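Zidel Returns and Sorting, Narville site
Staff and Management Liaison Meeting
Minutes of the meeting held on 14/03/2024 in the upstairs meeting room

Present: Rosalía Cabello (site manager, chair), Jaruwan Rojanasak (sorting, day shift rep), Paweena Wannasri (sorting, late shift rep), Chrysanthi Moschos (engineering), Chanida Rojanasak (personnel, minutes)

Apologies: none received.

1. Minutes of the last meeting
Agreed as correct, with one change. Under item 5, "late shift" should read "both shifts".

2. Matters arising
The new mats for benches 2 and 4 have been delivered. Bench 3 is still waiting. RC to chase.
The lockers by the loading door have been repaired.
PW asked again about the clock in the canteen. CM will look at it.

3. Picking arm: progress report
CM reported on the work so far. The arm is on the test bench and is being tried on mixed small items from the returns stream, mainly toys and hand tools. It picks from one metal bin, with a second bin behind. No live stock has gone through it and none will until the trial on line 2 starts.

In the last full set of tests the arm was given 1690 picks. CM said flat-sided items were the easiest. Round or clear packaging gave the most trouble, and small items lying close to the bin wall were often left behind. She did not want to give a success rate to the meeting yet as the settings were changed partway through and the two halves cannot fairly be compared. The figures will be circulated when the set has been repeated.

JR asked who would deal with the items the arm leaves. CM said they would go to a person at the end of the line. JR said that this meant somebody would be getting only the awkward pieces all shift, and that this should be looked at as a job in its own right before the trial and not after it. RC agreed. See item 4.

PW asked whether the arm would be running while people were reaching into the same bins. CM said no. The trial area will be fenced, with a gate that stops the arm when it is opened. PW asked that all sorting staff be shown the gate and the stop buttons, including those who will not be working on line 2, because people cover for each other at breaks. Agreed.

Action: CM to circulate test figures once repeated.
Action: CM to arrange a walk-round for both shifts before the trial.

4. Changes to jobs on line 2
RC set out the proposal. Line 2 now has 4 sorters on each shift. During the trial it would have 2, with the other 2 moved to inspection and repacking. Nobody's hours or pay would change during the trial. RC said she could not give a promise beyond the trial but would bring any further proposal to this meeting first.

JR said the day shift were not against the arm. Several people have sore wrists and shoulders and would be glad to do less bin picking. The worry was that inspection is paid on a different bonus, and that people moved there would lose out while they were learning. CR confirmed that average bonus from the previous 3 months would be paid for the length of the trial. JR asked for this in writing. Agreed.

PW raised the speed of the line. On the late shift the sorters set their own pace for the first hour, when the heavier cages come in. She asked who would set it once the arm was running. CM said the arm would take what it was given and could wait. RC said the line speed would stay with the shift lead. PW asked for that to be minuted.

It was agreed that the end-of-line job would be rotated every 2 hours and that nobody would be put on it for a whole shift.

Action: CR to write to all line 2 staff about bonus protection.
Action: JR and PW to draft a rota for the end-of-line job.

5. Training
CR reported that Tulevent can provide a short course on clearing faults and restarting the arm. There are places for 3 people from each shift. PW asked that places be offered by a sign-up sheet and not by managers picking names. RC agreed, provided each shift ends up with at least one person who can cover early starts.

JR asked if those trained would be expected to clear faults on top of their normal work. RC said cover would be arranged. JR said cover had been promised for the label printers too and had not always come. RC noted this.

Action: CR to put up sign-up sheets.

6. Bench set-up
CM passed round a print of the test bench for those who had not been up to see it.

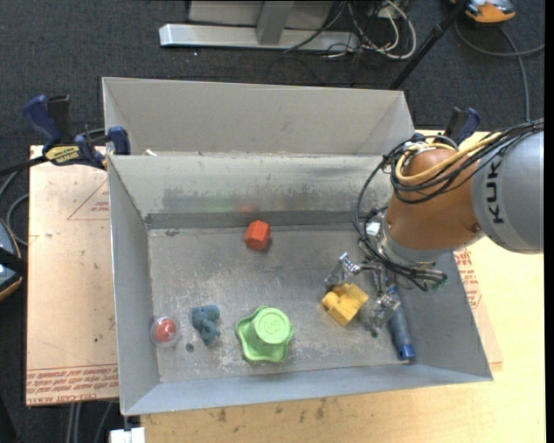 Picking arm at the test bench, gripper over a yellow toy in the front bin.

PW asked whether the bins on line 2 would be the same kind. She said sloping sides were easier to reach over but that small parts slide down into the corners. CM said the choice was still open and that she would like two sorters to come up and comment on the height and angle. JR and PW to ask for names.

CM asked everyone visiting the bench to sign in with engineering first.

7. Any other business
The company name for the trial area will be "Cù", as used by engineering. JR said people on the floor would call it line 2 whatever the sign said.
PW asked for the heaters at the late shift end to be checked.
The car park gate is sticking again. Reported.

8. Next meeting
To be held in May, before the trial starts. CR to send round the date.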